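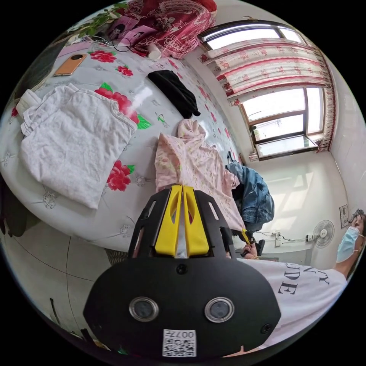

Folded towel on a bedsheet printed with red roses.

Clonden Wood is a lime woodland on the north bank of the Gekero, between the villages of Westen and Moges. It covers 70 hectares and consists mainly of small-leaved lime (Tilia cordata), with ash and hazel on the lower ground.

Growth and reproduction

Most of the limes spread from the base. Low branches that touch the soil take root and form new stems, and fallen trunks sprout along their length. Seed is set only after warm summers, and few seedlings survive past their first year. Groups of stems that look separate often share one root system. The largest such group, near the Moges boundary, measures 90 metres across.

Decline

The wood was cut on a regular cycle until demand for poles and bark fibre fell. Once cutting stopped, the canopy closed and the ground flora thinned. Roe and fallow deer now eat most new shoots below head height, and old stools that die back are not replaced.

Management

Three fenced plots were set up on the Westen side, each cut in winter and left to regrow. Shoots inside the fences reached 3 metres, while those outside remained browsed to the stool. Fencing is kept in place for 10 years and then moved to the next plot. Dead wood is left where it falls.

See also

Coppicing
Vegetative reproduction
Deer browsing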